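In Praise of the Bed Picnic
Tomás Cardoso
Dec 16, 2022

My grandmother had one rule about food in the bedroom, and it was no. I kept that rule until I was well past 40, and I'd like those years back, please! A bed is the biggest soft table in most homes. It gets cleared every morning, it has a back to lean on, and you already know it's comfortable.

I came around to this in our old apartment in Drarkthorpe, where the kitchen table sat two people if neither of them had elbows. We had five coming for lunch one wet day in March, so we spread a plastic sheet over the duvet, carried in the plates, and stayed put for the whole afternoon. I've been a believer ever since, and the sheet is the whole trick. A big, thin one, pink and see-through, with a carrot and greens and little tomatoes set out on it -- what a cheerful thing to find on a white bed. 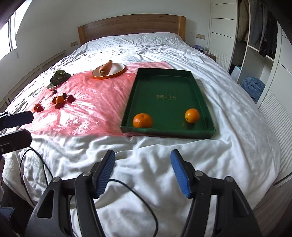 Won't the bedding get ruined?

Most of what people worry about is juice and crumbs, and the sheet catches both as long as you keep the food well in from the edge. When you're done, lift the corners toward the middle and carry the lot to the sink. I've washed our duvet cover for picnic reasons exactly twice.

Now, the food. I feel strongly that it should be whole. Soup is out, obviously, and so is anything with a sauce that runs. But a carrot! A carrot on a plate with an orange rim is a lovely sight, and it has the good manners to stay where you put it. Leafy greens get a plate too, because they shed. Small fruit can sit straight on the plastic, and I like it scattered a bit, so everyone has something within reach and no one has to pass a bowl over somebody's knees. 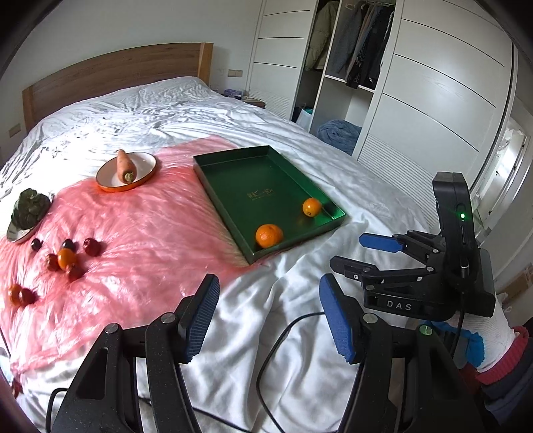

A tray is the other thing worth owning. It wants raised sides, and it wants to be shallow enough that you can see what's in it while lying on your stomach. A dark one makes citrus look wonderful. My friends at Dumlao swear by a wooden board, but a board on a mattress is a slide, and I have chased enough plums across a blanket to say so with confidence.

I also think you should leave the duvet rumpled. People smooth it flat first, thinking the plates will sit better, and then it looks like a hotel and everybody perches on the edge. Press a dip with your palm for each plate and let the rest stay lumpy.
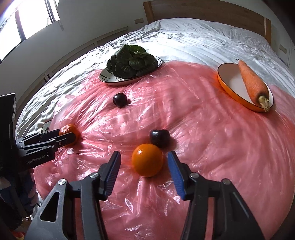

Children understand all of this right away, by the way. My niece, who is nine, will eat bok choy on a bed and won't look at it in a dining room. Adults need one plum and a pillow, and then they start telling you stories. We still have a proper table these days, and it's a nice one. It has the mail on it.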